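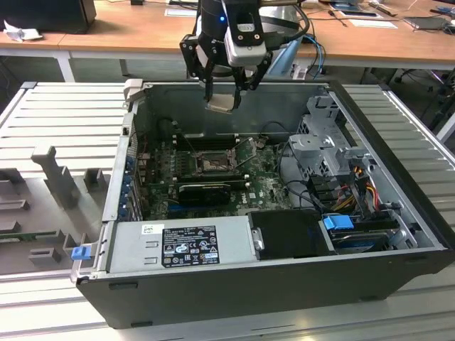
Chapitre 4
Ouvrir la tour : processeur, mémoire et tout ce qui les entoure

J'ai démonté ma première station de travail sur un tapis de salon, avec un tournevis trop gros et une confiance que je ne m'explique toujours pas. J'y ai perdu deux vis, et j'ai rebranché un câble d'alimentation à l'envers pendant dix bonnes minutes (enfin, j'ai essayé, il ne voulait pas entrer, et il avait bien raison !). Depuis, j'en ai ouvert des dizaines, d'abord à l'atelier Lomport, où j'ai appris le métier, puis avec mes propres élèves, et j'ai toujours le même plaisir au moment où le panneau latéral glisse et où l'on voit enfin comment tout cela est rangé.

Jusqu'ici, nous avons travaillé de l'extérieur. Au chapitre 3, vous avez appris à lire une fiche technique et à repérer les ports. Cette fois, on met les mains dedans. Je vous préviens, c'est le chapitre le plus long du livre, et c'est aussi celui que je préfère.

Avant de toucher à quoi que ce soit

Éteignez la machine, débranchez le cordon secteur, puis appuyez une fois sur le bouton de mise en marche pour vider ce qui reste de charge. Couchez ensuite la tour sur le côté, l'intérieur vers le haut. Je vois chaque année des élèves travailler sur une tour debout, le nez dans le boîtier, en tenant une carte d'une main et la lampe de l'autre. Couchez-la ! Vos vis tomberont moins loin et votre dos vous remerciera.

Portez un bracelet antistatique, relié au châssis. Mon ancien chef d'atelier, Ewan Lindsay, en gardait un au poignet jusque dans la file de la cantine, et il a fini par me convaincre (pour le bracelet, pas pour la cantine).

4.1 Se repérer

Prenez deux minutes pour regarder sans rien démonter. Sur les tours de marque, les constructeurs aiment bien signaler par une couleur vive les pièces que l'on peut actionner à la main. Sur beaucoup de modèles, c'est le bleu : les loquets des baies de disque, les brides des cartes d'extension, parfois la poignée de l'alimentation. Si c'est bleu, en général, cela se tire, se pince ou se bascule, et le tournevis peut attendre. Vérifiez quand même dans le manuel, il y a des exceptions, et elles coûtent cher.

Cherchez ensuite les grands ensembles. Le bloc d'alimentation est une longue boîte de métal couverte d'avertissements, que l'on n'ouvre jamais. La cage à disques, ajourée, laisse passer l'air. La carte graphique, s'il y en a une, s'étend souvent sur une bonne partie de la carte mère et cache ce qu'il y a dessous. Et au milieu de tout cela, le socket du processeur, avec les emplacements mémoire juste à côté.

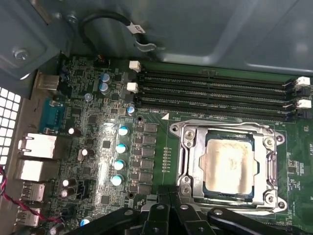

Figure 4.1 — Socket ouvert avec son processeur, et quatre emplacements mémoire vides. Le dessus du processeur porte encore un film de pâte thermique séchée.

4.2 Le socket et sa vieille pâte

Je m'arrête un peu sur cette figure, car elle montre une situation que vous rencontrerez tout le temps : le ventirad est parti, la pâte est restée. Cette croûte beige doit disparaître avant de remonter un refroidisseur. Un chiffon non pelucheux, un peu d'alcool isopropylique, des gestes doux, et on recommence jusqu'à ce que le métal soit net. Ne grattez pas avec une lame, même si ça démange.

Regardez aussi l'inscription « DIMM0_CPU1 », sous l'emplacement mémoire le plus bas. J'adore ces petites lettres blanches ! Elles donnent le nom de l'emplacement, et c'est ce nom que vous retrouverez dans le manuel au moment de savoir quelle barrette va où. Notez-le sur votre fiche avant de remettre la mémoire en place. Quant aux loquets blancs au bout des emplacements, on les écarte avant d'insérer une barrette, puis on appuie franchement jusqu'au déclic.

Un mot sur les sockets vides. Quand les broches se trouvent côté carte mère, elles sont d'une finesse redoutable, et un simple doigt qui traîne peut en tordre plusieurs d'un coup. J'ai vu partir ainsi une carte à 900 euros, un matin d'avril, pour une manche de pull. Retroussez vos manches, donc. Et quand vous posez un processeur, laissez-le descendre bien à plat, sans pousser, en alignant les repères. Seul le levier a le droit de forcer un peu.

Pour l'atelier

Munissez-vous de la fiche Halonen (en annexe) et d'une tour de récupération. Faites un croquis de l'intérieur avant le premier coup de tournevis, avec le trajet des câbles. Comptez 75 minutes pour le démontage complet, davantage la première fois, et gardez vos vis dans des coupelles séparées, une par étape. On commence par le plus accessible, les disques, et c'est l'objet de la section 4.3.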